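The Last Box in the House

Moving to Brullitz with 16 rooms' worth of stuff and nowhere near enough tape

Mar 12, 2024

Eleven at night, kitchen floor, one roll of tape left. That's where I did most of my packing. Sixteen rooms if you count the sheds, and by then I was counting the sheds.

We had ordered 100 boxes from Eteck, flat, in bundles, and they went up the stairs like firewood. Brown ones for books. Big brown ones for bedding. Then a stack of white ones in the small sizes, which I bought for looks and ended up fighting over with my own family. Everybody wanted the white ones. You can write on them in pencil and read it later.

Books first. Wrong. Books are easy, you can do books half asleep. I should of started with the drawers – the batteries, the takeout menus, the key that fits something in Uston where we havent lived for years. One drawer took me a whole evening. A bookcase took as long as a cup of coffee.

What I learned, in no order. Socks go inside mugs. Plates stand on edge, like records. Lamp shades get their own box and nothing else goes in, not even a scarf, I don't care how soft it is. Write on the side, not the top, the top is always under another box.

And fold the bottom properly. Long flaps out, short flaps in, tape down the seam and then across it. I skipped the across part on a box of spice jars. Cumin in the hall till August.

The mover quoted $838 and then came back with $387 more for the piano. Fair enough, it's a piano. They were quick, they were polite, they stacked everything in the front room at the new place and left.

So then the reverse. Open, empty, flatten, repeat. The big ones went in a day. The small ones hung around for weeks, holding tape measures, holding mail.
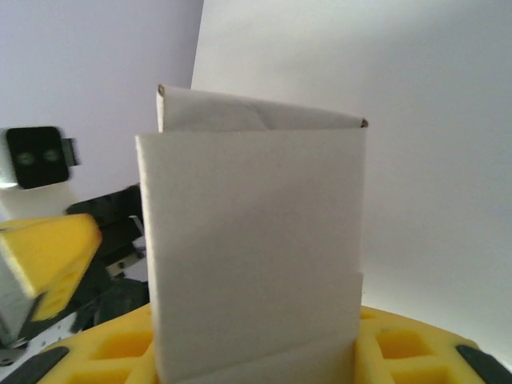
One of the small white ones, creases and all, the flap bent back at the top.

I kept a few. Cardboard goes soft at the corners after a couple of trips but a white box with a decent lid is a good thing to have in a closet. Christmas lights in one. Cables in another, labeled CABLES, then labeled again by somebody else, OLD CABLES.

The rest went to the neighbors across the road, who are moving out next month. I gave them what was left of the tape too.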